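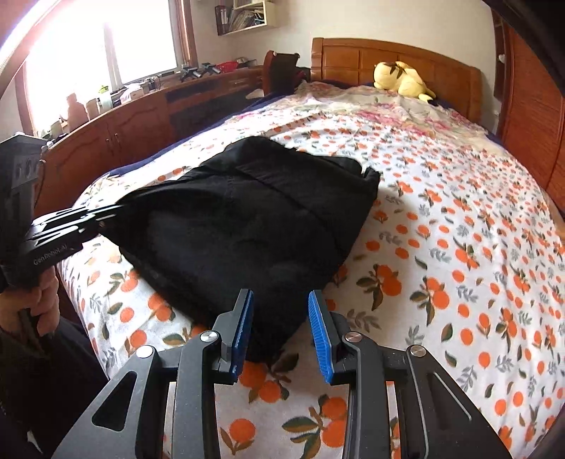 A black garment on a patterned bedsheet.

The Harries Traverse is a ski mountaineering route in the Trudton Range. It runs 17 kilometers from the Lestix trailhead in the west to the road end at Clinance in the east, with 1,413 meters of climbing. The route crosses two passes and the upper basin of the Harries Glacier, from which it takes its name. Strong parties ski it in one long day. Most groups spread it over two days and spend the night at the hut below the first pass.

The traverse is usually skied from west to east. This direction puts the steepest slope on the route, the east side of Clinance Pass, on the descent. Parties going the other way have to boot up the same slope, often in the afternoon when the snow is at its softest.

Route

From the Lestix trailhead the route follows a summer logging road through spruce forest. The road is rarely plowed past the lower gate, and in a good snow year skins can go on at the parking area. Late in the season the first part of the road is usually bare and skis are carried. The road ends at a creek crossing with a footbridge. The bridge has no railings and is narrow enough that many skiers take their skis off to cross it.

Beyond the bridge the valley opens and the trees thin out. The track stays on the north side of the creek, passing under several gullies that slide regularly after storms. Old debris is common here and makes for slow travel. A bench above the last trees leads to the Lestix Hut, which stands on a rock shoulder out of the line of the gullies.

Above the hut the route climbs to Lestix Pass by a broad, even slope. The pass itself is flat and exposed to wind from the west, and the snow on it is often scoured down to ice or gravel. The descent on the far side is gentle and leads directly onto the Harries Glacier.

The glacier is crossed on a rising line from southwest to northeast. Crevasses are found mainly in the middle of the basin, below a bulge in the ice, and the normal line keeps well above them. The bulge is more open in dry years. Parties commonly rope up between the foot of Lestix Pass and the moraine on the other side.

Clinance Pass is the high point of the traverse. It is a notch in a rock ridge, reached by a short climb that may require crampons when the snow is hard. From the notch the route drops 400 meters down a sheltered slope known as the Apron. The upper part is the steepest and often has a cornice, which is normally passed on its left side. The Apron ends at a frozen lake, and from there a wide valley leads down to Clinance. The last stretch follows a cross-country ski trail.

Variations

The Upper Line leaves the normal route at Lestix Pass and follows the ridge to the north, joining the glacier again near the moraine. It avoids the crevassed area but adds a section of scrambling on loose rock, with skis on the pack.

The South Exit turns away from the main valley at the frozen lake and crosses a low saddle to reach the Trudton road. It is longer and flatter than the normal finish. It is mostly used when the valley above Clinance has lost its snow.

History

The individual passes were known to hunters and surveyors before skis came into use in the range. The first known crossing of the full route on skis was made by Tsutomu Okabe and Hatsue Ishida, who were based in Lestix for a winter while working on a snow survey. They had planned to return the way they came, but poor visibility on the glacier led them to continue over the eastern ridge. Okabe's notes on the trip describe the descent from Clinance Pass as "long turns, then short turns, then no turns at all."

Ishida came back in later winters and skied the traverse from east to west. She also drew the first sketch map of the route for skiers. Her map shows the Upper Line as the main route and marks the normal line across the glacier as a variation. The two were swapped on later maps as the ice above the bulge became smoother.

The hut was built by the Trudton Ski Club to replace a canvas shelter at the same site. It has been enlarged once, when a drying room and a separate wood store were added.

Season and conditions

The traverse is in condition from midwinter until spring, and in cold years can be skied into June. Midwinter trips have better snow on the Apron but face short days and a higher avalanche hazard in the valley above the footbridge. In spring the usual practice is to leave the hut before dawn, cross the glacier on frozen snow, and reach Clinance Pass before the sun has been on the Apron for long.

Wind is the most frequent reason for turning back. Lestix Pass funnels westerly storms, and travel across it can be difficult even when the forest below is calm. Fog often fills the glacier basin in the morning. There are few landmarks in the basin, and a compass bearing or a recorded track is needed to find the moraine in poor visibility.

Equipment

Standard touring equipment is used, together with a rope, harnesses, crevasse rescue gear, crampons, and an ice axe. Avalanche transceivers, shovels, and probes are carried by all members of a party. Ski crampons are helpful on the slope above the hut in the early morning.

Clothing has to cover a wide range of temperatures. The forest section is sheltered and warm to climb in, while the pass and the glacier are cold and windy. Many skiers start in a thin base layer and add a windproof shell at the hut or just below the pass. An insulated jacket is carried for stops. A dry spare shirt is often kept for the evening at the hut.

Access and accommodation

Lestix is reached by bus from the town of Trudton. The trailhead is a short walk from the last stop. A skier shuttle connects Clinance with Lestix on Saturday during the main season, leaving Clinance in the late afternoon. At other times parties leave a car at each end or arrange a ride.

The Lestix Hut has bunks, a wood stove, and a gas cooker. It is not staffed. Bunks are reserved through the club, and visitors bring their own sleeping bags and food. Water comes from melted snow except late in the season, when a stream runs behind the building. There is no hut on the eastern side of the route.

See also

Harries Glacier
Ski touring
Trudton Range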